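4 Setting up a letter-writing campaign

Keron keeps each appeal in its own campaign file. A campaign holds the case summary, the list of addressees, the model letter and the closing date. You need the Organiser role to create one. If you only have the Writer role, ask your group organiser to change it under People > Roles.

Before you start, have the following to hand:

The case summary, approved by your regional office
The full name and title of each official you are writing to
The name of a second organiser who will check the file

4.1 Creating the campaign

1. Sign in and open the Campaigns page.

2. Select New campaign, then Letters. Do not choose Petition. The two types store names differently and you cannot convert one to the other later.

3. Type a title of up to 60 characters. The title appears on the public page and in the subject line of every message, so leave out the name of the detained person unless the family has agreed to its use.

4. Paste the case summary into the Background box. The limit is 1000 words. Longer text is cut at the limit without a warning.

5. Choose the rights at issue from the list. You can tick more than one. Groups using the Strand teaching pack should tick the same headings as the pack, or the lesson sheets will not link to the campaign.

6. Set the closing date and select Save draft.

Note: a draft is visible to all organisers in your group but not to writers or the public.

CAUTION: Never enter a home address, telephone number or place of work for the person the campaign concerns. Use the sealed contact form (section 7) for anything of this kind.

4.2 Adding addressees

1. Open the draft and select Addressees > Add.

2. Enter the name, title, office and postal address. The Salutation field is filled in from the title. Check it, as titles of judges and governors are often wrong.

3. Choose the language the letter should be sent in. If you choose a language other than English, the draft goes to the translation queue when you save. In version 3 the queue is looked after by Žofie Mikuš, and most letters come back within a week. Allow longer in August.

4. Repeat for each addressee. A campaign can hold up to 19.

If you have the addresses in a spreadsheet, use Import. The columns must be in the order shown on the Import page. Error 847 means that a row has no country. Correct the row and import the whole file again – rows already accepted are not duplicated.

4.3 Writing the model letter

1. Select Letter > Edit.

2. Keep the letter to around 200 words. It should say who is writing, name the case, state the request and close politely.

3. Put square brackets round any part writers should replace with their own words. Bracketed text is highlighted on their screens and the letter cannot be sent until each bracket has been changed.

4. Select Preview and read the letter once for each addressee.

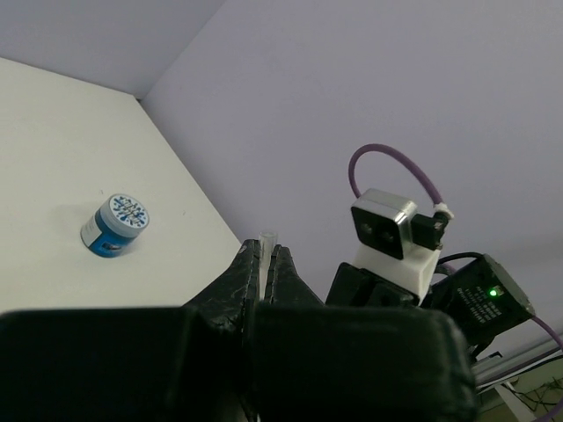 5. Select Send for checking and pick the second organiser. You cannot check your own campaign, even if you are the only organiser online.

Note: groups that print letters through Bovex should leave the bottom 4 cm of the page clear for the signature. The preview does not show this margin.

4.4 Publishing

1. When the check is complete, the status changes from Draft to Ready. Open the campaign and select Publish.

2. Choose Group only or Public. Group only is the safer setting for a first campaign. You can move to Public at any time, but a public campaign cannot be made private again.

3. Copy the link and send it to your writers.

CAUTION: If the person's situation changes, select Pause before you edit anything. Letters in the outgoing tray are held while a campaign is paused. Letters already sent cannot be recalled.

To close a campaign early, select Close and give a reason. Writers' names are deleted 90 days after closing. The count of letters is kept.

Groups moving over from Urum should read section 9 first. Old campaigns come across as drafts and each one has to be checked again.

Section revised 23 May 2021 by Stellan Kvam.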